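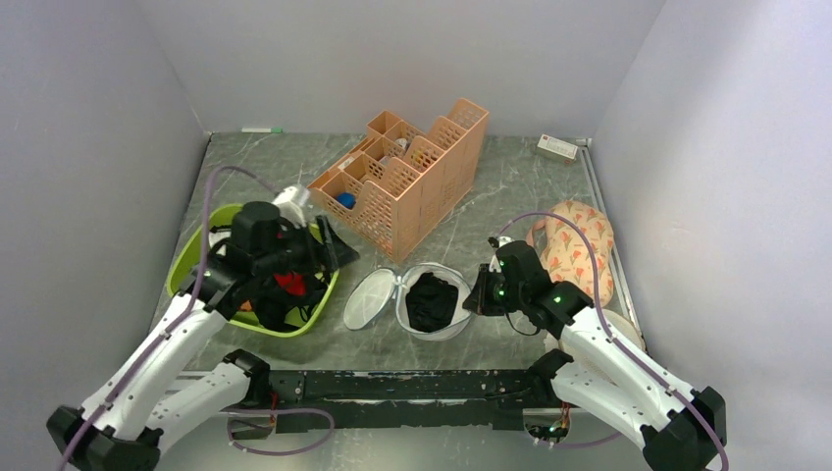

4. Preparing and loading a wash

Sort the wash by color and fabric weight before opening the door of the Hesteo 600. The drum senses load weight during the first fill, and a load of mixed fabrics can give a false reading. Hold each sort in its own container until the machine is ready. An oval basket with a wide rim, like the lime green one, is suitable. Its contents should be sorted again if, as there, a bright red item is in with dark fabric. Red items must be washed alone for the first 2 cycles.

4.1 Loading the drum

1. Turn the program dial to OFF. The door lock releases after a short delay.
2. Open the door fully, until the hinge stop is felt.
3. Empty all pockets. Close zippers and hooks.
4. Put small items in a mesh bag and close the bag.
5. Place large items in the drum first, one at a time, unfolded.
6. Add small items and mesh bags last.
7. Check that no fabric is caught between the door and the gray seal.
8. Push the door until it clicks.

Note: Do not fill the drum above the line of holes marked MAX. Wool and quilted items should fill no more than half the drum.

CAUTION: Do not force the door. If it does not click, open it, move the load back, and try again. Damage to the latch from forcing is not covered by the Grelteck warranty.
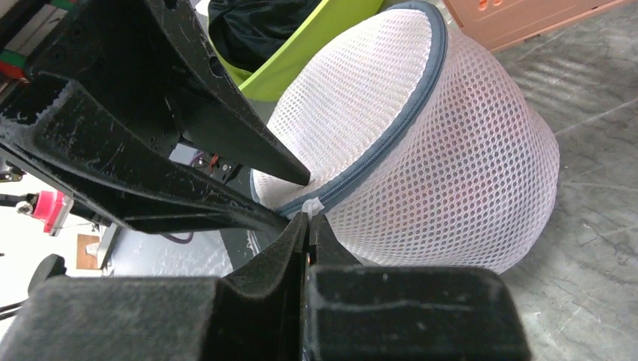 4.2 Adding detergent

1. Pull the drawer out to the first stop.
2. Pour detergent into the left compartment. Use the dose printed on the detergent package for the load size and water hardness.
3. Pour softener into the center compartment, if used. Do not pass the raised mark.
4. Push the drawer in slowly. Fast closing can spill softener into the drum.

Note: Powder and liquid detergent must not be mixed in the same compartment. For liquid, lower the blue flap first.

4.3 Starting the program

1. Open the water supply valve.
2. Select a program. See Table 5 for fabric types.
3. Press SPIN to change the spin speed. The lowest setting is 600 rpm.
4. Press START. The door symbol lights when the lock is engaged.

To add an item after starting, press START again and wait for the door symbol to go out. If it stays lit, the water level is too high to open the door.

CAUTION: The glass may be hot during programs above 140°F. Keep children away from the door.

If code E2 is displayed, check the supply valve and inlet hose, then restart the program. If the code returns, contact Ghoneim Service.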